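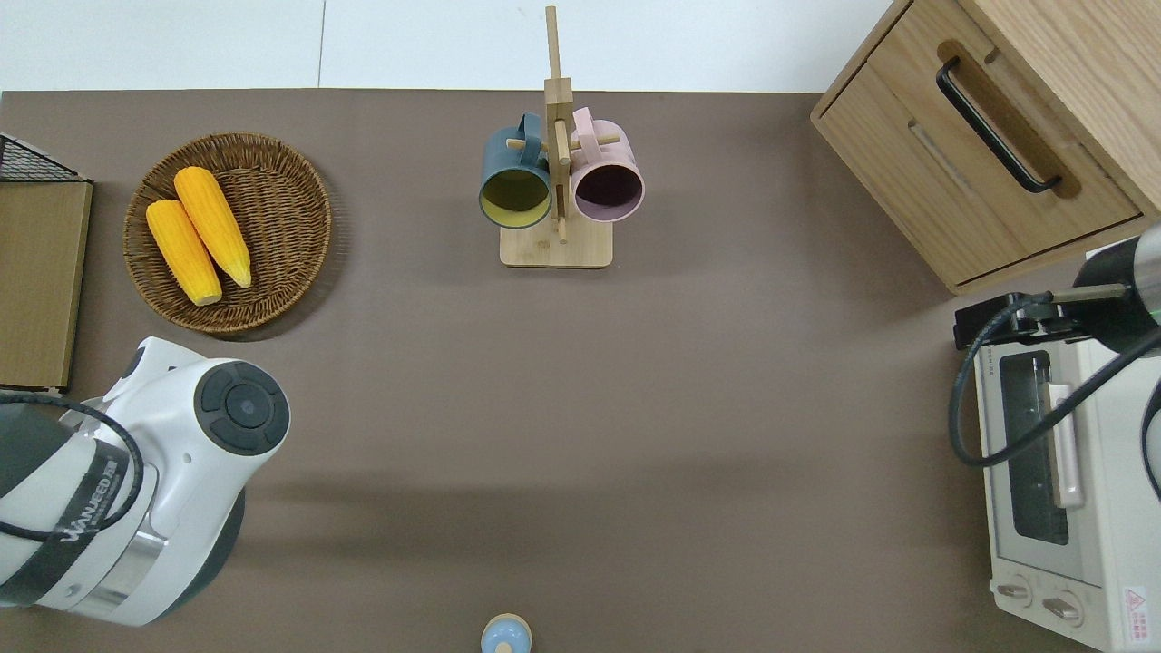 Walking guides wanted for the Stakusside war years tour

I run a small history walk through Stakusside and I'm looking for two more guides to start in March. We cover the occupation, the old labour camp site on the Flunen road and the railway yard where people were held before transport. It's a heavy subject, so you'll need to be comfortable talking about it plainly (and standing quietly when a group needs a minute!).

Tours last just under four hours, set off at 9.30 from the Sadinus bridge and never go above 14 people. I pay 768 a month for eight tours, plus your bus fare and lunch. You don't need a history degree. I'll give you my notes, you'll shadow me until you feel ready, and I'm always on the end of the phone.

Good spoken English is a must, and a second language would be lovely.

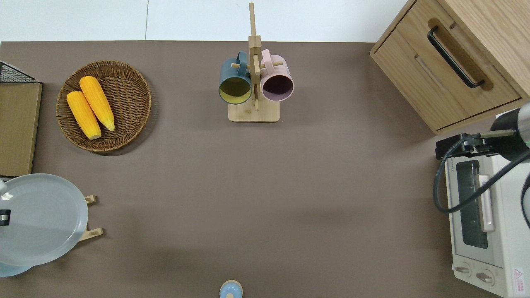
Ngcobo asked whether the walking is hard going, and whether guides have to learn a script by heart.

No script, I promise – only the dates and place names have to be right. The route is flat apart from 38 steps down to the yard, and there's a ramp round the back if you'd prefer it.

To apply, send me a page about yourself and a place you'd enjoy showing to a stranger. I'm reading everything that comes in before 26 January.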